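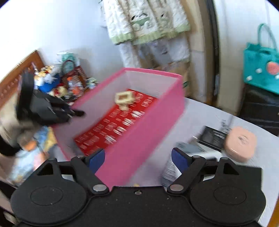
Stunton Craft and Mending Rooms: spring progress report to the Avram Fund

Where we have got to

It is a real pleasure to be writing this one, as the last report went to you from a kitchen table with the boiler off and a good deal of worry in it, and this one is being written in a warm room with the kettle on and people chatting next door. We are now past the halfway point of the grant, and most of what we said we would do by March has been done. A couple of things have slipped, and I will come to those.

You will remember that the grant was for three pieces of work: getting the Stunton rooms open on more days, starting a second group over at Hirnton, and putting together a lending store of tools and materials so that people who can't get to us can carry on at home. I'll take them in that order, although in practice they have been rather tangled up together.

The Stunton rooms

We are now open four days a week, up from two. The extra morning was easy to fill - there was already a queue of people who wanted to come and couldn't manage the old times - but the evening was slower to get going. For the first month we had three or four people and a lot of biscuits. We moved it an hour later, to half past seven, so that people could get home from work and have something to eat first, and that made all the difference. The evening group has its own character now. It is noisier, for one thing, and they have taken to mending in a big way: coats, rucksacks, a tent, a great many jeans.

The quilting mornings remain the busiest, and we have had to ask people to book a place at the large table, which felt a bit stiff and formal to begin with. I was worried it would put off the ones who like to drop in, so we have kept the small table by the window for anyone who turns up. So far that seems to suit everybody.

The new lighting you paid for went in over the winter. I can't tell you how many comments we have had about it. Several of our older members had quietly given up on fine work such as beading and lace, thinking it was their eyes, and have gone back to it. The electrician found some tired wiring behind the cupboards while he was there, and that was put right out of our own reserves.

Hirnton

The group at Hirnton began in the old reading room, on Friday afternoons, with 16 people on the list. That is more than we had planned for at this stage. The room is a good size but the chairs are dreadful, and we have asked the parish if we may store some of our own in the back. We are waiting for an answer.

What I hadn't expected was how different the two places would be. Stunton people like to be shown a project and then go off and do it their own way. Hirnton people arrive with something already half made, often started by a mother or an aunt, and want help finishing it. We have had a rag rug, two christening gowns and a half-stitched map of the valley that must have been begun before the new road was built. It means we need someone there who knows a bit about everything, and we have changed the tutor rota to allow for that.

Getting there is still the main difficulty. The bus from Pendavstead was cut back in the autumn, and anyone coming from that side now has to leave before the session ends or wait a very long while for the next one. Lifts are being shared, but it is a patchwork sort of arrangement and it falls through when somebody is poorly. I would like to talk to you about this when we next meet.

The lending store

The store is up and running, and almost 100 loans have gone out. Embroidery hoops and cutting mats are the most popular things by a long way, followed by the two lightweight sewing machines, which are hardly ever on the shelf. Knitting needles come back in peculiar pairs, but they do come back.

We had hoped to have the home packs ready by now, and this is one of the things that has slipped. The first batch of instructions was too wordy (my fault entirely) and we have been rewriting them with larger print and more drawings. Two packs are finished, a simple cloth bag and a set of felt bookmarks. The patchwork cushion is being tried out at the moment, and the fourth is still at the talking stage.

Money

Spending to date comes to £2565. The largest items were the lighting, the two sewing machines and hall hire at Hirnton. We are a little under on materials, thanks to a very generous gift of cloth from a curtain maker in Pendavstead who was closing down, and a little over on printing, for the reasons given above. We would like your permission to move the saving on materials across to printing, and I will send the usual form separately.

The second payment of £2000 is due once you have accepted this report. Most of it is set aside for tutor hours, with the remainder for chairs if the parish says yes.

What comes next

Over the summer we want to finish the packs, settle the chairs one way or the other, and hold an open afternoon so that the Stunton and Hirnton groups can meet properly. They have been sending each other scraps and messages for weeks. You would be very welcome to join us, and there will certainly be cake. We will write with a date as soon as the hall has confirmed.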